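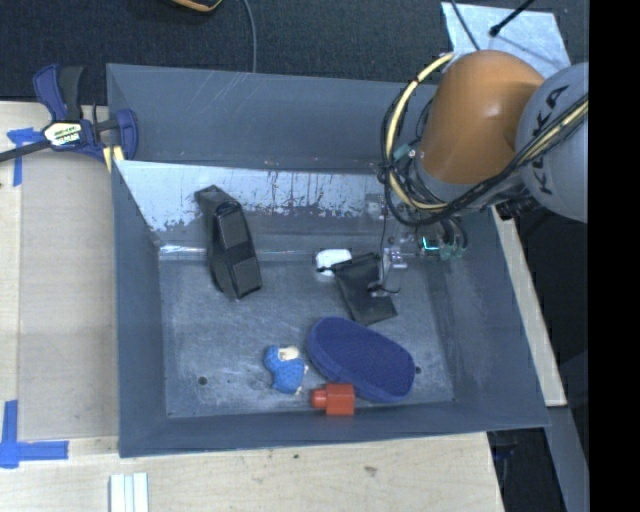
Der Greifer über der schwarzen Tasche; links davor ein plüschartiges Spielzeug, vorn das dunkelblaue ovale Etui.

Forschung & Praxis | Robotik

Griff in die Kiste: Weniger Versuche, bessere Fehler

Ein Team um Tonantzin Trujillo trainiert die Greifplanung mit gezielt ausgewählten Fehlgriffen. Das Verfahren spart Messzeit, stößt bei weichen Objekten aber an Grenzen.

Der Griff in die unsortierte Kiste gilt für Schrauben, Gussteile und Kartonware als weitgehend beherrscht. Bei gemischten Alltagsgegenständen sieht es anders aus. Geometrie, Masse und Oberfläche wechseln von Griff zu Griff, ein CAD-Modell liegt meist nicht vor, und eine Tasche hat nach dem ersten Kontakt eine andere Form als davor. Datengetriebene Verfahren lösen das Problem üblicherweise über die Menge: Zehntausende Greifversuche, automatisch bewertet, dienen als Trainingsmaterial für ein Netz, das jedem Bildpunkt eine Erfolgswahrscheinlichkeit zuordnet.

Trujillo und ihr Kollege Higinio Ventura halten diesen Aufwand für schlecht verteilt. In ihren Protokollen entfällt der größte Teil der Versuche auf Griffe, deren Ausgang das Netz bereits nach kurzer Zeit sicher vorhersagt. Solche Versuche kosten Maschinenzeit und ändern an den Gewichten fast nichts. Das Verfahren, das die Gruppe unter dem Namen Seser entwickelt, wählt deshalb den nächsten Griffpunkt nach der Uneinigkeit mehrerer Teilnetze aus. Sieben Netze mit gleicher Architektur, aber unterschiedlicher Initialisierung bewerten dasselbe Tiefenbild. Angefahren wird eine Stelle, an der die Bewertungen weit auseinanderliegen und die zugleich kollisionsfrei erreichbar ist.

Die zweite Bedingung hat sich im Betrieb als die schwierigere erwiesen. Hohe Uneinigkeit tritt bevorzugt an den Kistenwänden auf, wo die Tiefendaten durch Reflexionen gestört sind. Ohne Gegenmaßnahme fuhr der Arm in der ersten Messreihe überwiegend Randpositionen an. Ventura führte daraufhin eine Maske ein, die Punkte mit unplausiblem Tiefengradienten abwertet, sie aber nicht vollständig sperrt. Objekte, die an der Wand lehnen oder dicht vor ihr liegen, bleiben so im Datensatz vertreten.

Der Versuchsaufbau ist konventionell: ein Industriearm von Kuka, eine graublaue Kiste, dazu eine wechselnde Auswahl handlicher Gegenstände. Ein Durchlauf umfasst 60 Griffe, danach wird neu gemischt. Den Erfolg bewertet die Steuerung selbst anhand der Lage des Objekts nach dem Anheben. Strittige Fälle sichtet Eustaquio Galindo von Hand, jeweils gesammelt am Donnerstag. Als Fehlgriff zählt auch, wenn zwei Objekte gleichzeitig angehoben werden.

Verglichen wurde mit einer Zufallsauswahl und mit einer rein erfolgsorientierten Strategie, die stets den am höchsten bewerteten Punkt anfährt. Nach 18 Stunden Datenaufnahme erreichte Seser bei starren Objekten die Trefferquote, für die die Zufallsauswahl die doppelte Zeit benötigte. Die erfolgsorientierte Strategie lag anfangs vorn, stagnierte jedoch früh: Sie griff wiederholt dieselben gut zugänglichen Flächen und lieferte kaum Information über Kanten, Griffschlaufen und Überlappungen.

Bei Taschen, Beuteln und Plüschtieren fällt der Vorteil deutlich kleiner aus. Die Autoren führen das auf die Art der Unsicherheit zurück. Bei einem starren Etui lässt sich die Uneinigkeit der Netze durch weitere Daten abbauen. Bei einer nachgiebigen Tasche hängt der Ausgang von Größen ab, die im Tiefenbild fehlen, etwa von Füllung und Materialstärke. Die Netze bleiben uneins, die Auswahlregel kehrt immer wieder zu denselben Stellen zurück, und der Datensatz füllt sich mit Wiederholungen. Abhilfe soll eine Schätzung schaffen, die beide Anteile der Unsicherheit trennt. Eine erste Fassung läuft seit Mai, Zahlen liegen noch nicht vor.

Evaristo Salinas, der beim Anlagenbauer Bemico die Greiftechnik verantwortet, bewertet den Ansatz zurückhaltend. »Für die Inbetriebnahme interessiert mich der schlechteste Artikel im Sortiment, der Mittelwert hilft mir wenig«, sagt er. Gerade dort sei die Verbesserung gering. Brauchbar findet er die Uneinigkeit als Meldesignal im laufenden Betrieb: Überschreitet sie einen Schwellwert, könnte die Zelle den Behälter ausschleusen, statt eine Störung zu riskieren. Bemico prüft diese Variante an einer Kommissionierzelle in Otovau.

Offen ist die Übertragbarkeit auf andere Greifer. Die trainierten Netze setzen eine feste Greifergeometrie voraus, ein Wechsel erfordert bislang eine neue Datenaufnahme. Trujillo will als Nächstes untersuchen, wie viele der ausgewählten Fehlgriffe sich nach einem Umbau weiterverwenden lassen. Code und Messprotokolle sollen zusammen mit der Veröffentlichung zugänglich werden.

Text: Teodoro Beltrán

Weitere Beiträge aus dem Ressort
Tiefenkameras an glänzenden Oberflächen: Drei Filter im Vergleich
Schlauchpakete richtig führen
Güler erweitert Prüffeld für mobile Plattformen
Kraftregelung ohne Sensor: Was der Motorstrom verrät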